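The box room, continued

26 July 2026

When we moved in, the box room was going to be a study. I'd like that on record. There was a sketch of a desk on the back of an envelope, and I found the envelope last week, in the box room, under a deflated paddling pool.

The plan this time is tubs. I have been told for years that the answer to all household misery is tubs, mainly by Þórey Ladefoged, who owns a label maker and has never once lost a passport. She lent me her tape measure and her copy of a book on storage, then rang the next evening to ask how I was getting on with chapter two. I said I was taking it slowly.

First I emptied the room on to the landing. It took a morning and used up the landing. For most of that afternoon the only way to the bathroom was over a rolled-up rug and a box marked KITCHEN MISC, which we packed in November four years ago and which held, when I finally cut the tape, one whisk, the instructions for a Lahlou bread maker we gave to my sister, and a great deal of newspaper. I read the newspaper. This is a known hazard and the book does cover it.

Then I sorted. My piles were Keep, Charity, Tip, and a fourth I didn't name but which turned out to be by far the largest. It's things like the spare feet from a sofa. You can't throw away the feet of a sofa you are still sitting on, even if it plainly has all the feet it needs.

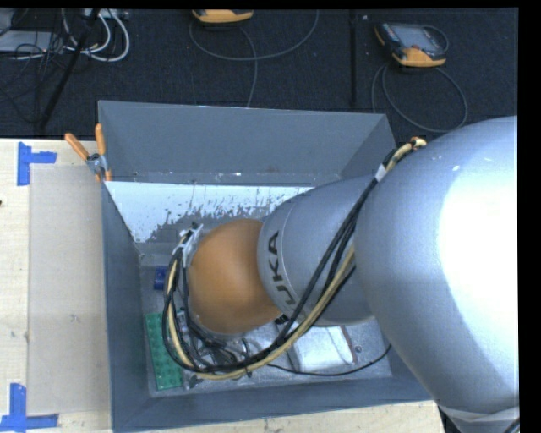
Choosing the tubs took longer than the sorting. I'd drawn up a shelf plan on squared paper, each shelf 400 mm deep, and found a Vustton tub that was 400 mm long, and was so pleased with this that I ordered a stack of them before working out where 400 was measured. It was at the rim. At the base they are a good bit smaller, and a shoebox that drops nicely past the top gets wedged halfway down. Once you know to look for it you see it all over the place. The deep grey bin in the photo does the same, with its sides leaning inwards on the way down, and although I like the thin pale rim along the back, I wouldn't trust it with a shoebox either. It does have a few scuffs low on the far wall, which I find encouraging in a container. Mine are spotless and look as if they're waiting for better things than ours.

So the shoeboxes went in on their sides, and then I gave up on shoeboxes altogether and tipped the contents straight in. Tub one is leads and chargers. Tub two is more leads and chargers. I bought a bag of Cirnov cable ties to make them neat, and it came with 2,000 in it, so there is now a tub of cable ties.

Christmas lights have their own tub, as do candles, picture hooks, and what the label calls "Bike (some)". I wrote the labels by hand. Þórey came round to collect the tape measure, looked at "Bike (some)" for a while and asked if I'd like to borrow the label maker.

The shelves themselves are up and level, or level with each other at least. The bottom one has been left clear for the suitcases. The suitcases don't fit, the bottom one being the shelf I measured before lunch and cut after it, so they're back on top of the wardrobe with the fan.

Still to do: take the charity bags in (they're in the boot, where I expect they'll see a good part of the autumn), find a lid for tub two, and decide about the paddling pool. It has a slow puncture. I have a repair kit for it, in one of the tubs.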